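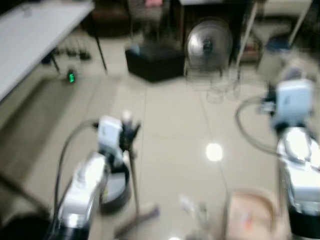
Week 2: Unpaid work and how to count it

Housework is the largest industry that never appears in the national accounts, and this week we ask how one might put it there. Pay a cleaner and the economy grows; marry the cleaner and it shrinks, an old joke that economists still tell with some pride. The difficulty starts with very plain things. A long thin pole with a flat head resting on a tiled floor is capital equipment if a firm owns it and a consumer good if you do, and the floor has no opinion either way.

There are two usual methods. The first, replacement cost, asks what you would pay somebody else to do the job. The second, opportunity cost, asks what you could have earned in the same hour. Under the second, a barrister's washing-up is worth a great deal more than a student's, even when the student's plates are cleaner.
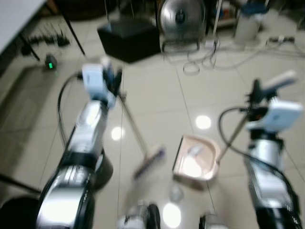

Both methods need hours, and hours come from diaries. In the Illell diaries, which you have in the reading pack, people were asked to write down what they did in slots of 20 minutes. The trouble is that people do several things at once. One entry reads "soup, phoned mother, Saturday's shirts", and the coders had to decide which of these was the work. They chose the soup.

Couples also disagree. In the Drutia households, partners kept separate diaries for the same week, and the husbands' median for daily cleaning was 59 minutes by their own account and 23 by their wives'. Please don't use this to settle anything at home.

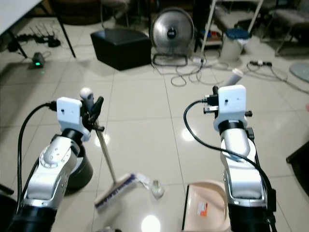
Phúc Khương objected in last year's seminar that diaries leave out the remembering: knowing the bin day, noticing the soap is nearly gone. I said it was hard to price, and was told that so is my lecturing.

Section 4 – ornament. Dusting a thing that has no use counts as work. Owning it counts as consumption. Bring a view.
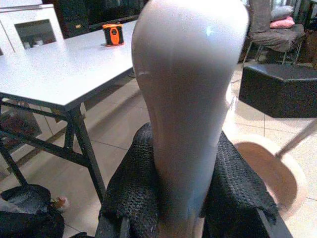
Tall white vase, glossy, widest near the top.

Reading for the seminar: Dursun, chapters 2 and 3. Skip the appendix unless you enjoy regression tables.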